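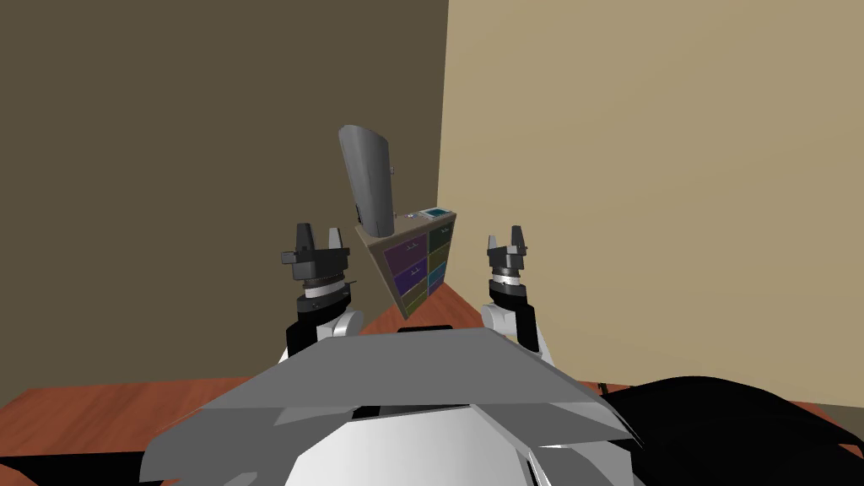 A small drawer cabinet on a reddish-brown tabletop, in the corner of a computer-rendered room.

The Drawer of Last Resort

Every house has one. Ours is second from the top, left of the stove, and it opens exactly as far as the potato masher allows. After that you need a butter knife, a steady wrist and no children in the room.

I have been thinking about drawers since my mother sold her place in Ballarat and asked me to "just do the kitchen". Cupboards are easy. A saucepan is a saucepan. Her bottom drawer took me until dark, and held takeaway menus from restaurants that have since become other restaurants, a bag of bread tags, keys to a caravan she sold before I could drive, and a birthday candle in the shape of a 3, used.

She wanted all of it back.

Yeshi Tilahun was not surprised. She is a professional organiser who works across Melbourne's northern suburbs under the name Riltau, and she charges by the half-day because, she told me, people who book her by the hour spend the first one apologising. She does wardrobes, sheds and the occasional dead uncle's garage. The junk drawer she leaves until last.

"If I start there, we never leave," she said. "Somebody picks up a foreign coin and I'm hearing about Lisbon."

Her own junk drawer, which I asked to see and was shown with some reluctance, contained batteries of uncertain charge, a tape measure and what may have been part of a blender. I felt a good deal better about everything.

The organising trade has no shortage of cures. Berkar sells a bamboo divider set with compartments for things I have never owned, including one shaped for a pastry wheel. Trilorine does a clear plastic version, so you can see the mess from underneath should you find yourself lying on the kitchen floor. I bought the bamboo. It fitted the drawer beautifully once I had taken out everything I kept in there, and the everything now lives in a biscuit tin on top of the fridge.

Cabinetmakers take a longer view. At Woldegiorgis, a joinery in Brunswick that has been fitting kitchens for 20 years, I was talked through a quote for $2780, covering new runners, soft-close fittings and a deep drawer the staff call "the pit". Clients never ask for the pit by name. They ask for somewhere to put the, you know, and wave a hand.

Soft-close turns out to be a mixed blessing. You can no longer slam a drawer in an argument. It takes your fury, considers it and glides home with a sigh, like a disappointed aunt.

Tilahun's rule is that a drawer may hold up to 50 objects before it has to be tipped out on a towel and faced. I tipped ours out. My husband wandered in, said "Oh, that's where that is," took a small brass hook and left. I still don't know what it opens, hangs or belongs to.

Mum's lot went into a shoebox and travelled to the new unit on her lap. Her kitchen there has clean white drawers that run like trams ought to. When I visited in June, the bottom one already needed a knife.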